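3.2 Garden work and the use of paid help

Households in the Isbridge sample were asked who had planned the garden, who had planted it and who looked after it now. The three questions were kept apart because the pilot interviews showed that people often answered for only one of them. A homeowner who had paid for a planting plan, for instance, would still say that the garden was all her own work.

Of the 101 households that returned the full questionnaire, most had never hired a designer. Those who had done so usually brought one in after a first attempt of their own, most often when a slope, a drain or an old wall had stopped the work. Fees were hard to compare. Some respondents gave the price of the drawing alone, while others included plants, soil and labor. The median fee for a drawing alone was $900, and we use only this figure in the cost tables (see also Bellini and Colombo, on the Mazza survey).

Time spent on the garden was recorded in a home diary kept for 10 days in November and again in spring, with the last spring entries due on 27th April. The diary covered garden tasks and ordinary indoor chores on the same page, so that the two could be set side by side. Handling of clothes and bedding was entered under indoor chores (Figure 4).
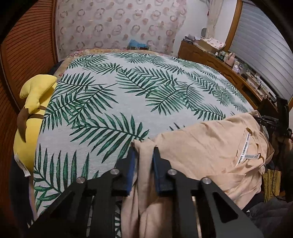
Figure 4. Garment held in a gripper above a bed with a palm-print sheet.

3.3 Limits of the diary method

Diaries miss short jobs. Pulling a few weeds on the way to the car takes a minute or two and was rarely written down, although several respondents mentioned it when Tedesco called to collect the forms. Watering was also under-reported – some households entered it under garden work and others under general cleaning, along with the patio.

A second problem is the season. The November diaries contain a good deal of leaf raking and very little planting, and in the Pimia district heavy rain kept most people indoors for part of the period. We did not correct for this. Greco and Olszewski suggest a weighting by rainfall, but the nearest station is at Joltthorpe and its readings do not match conditions on the lower plots.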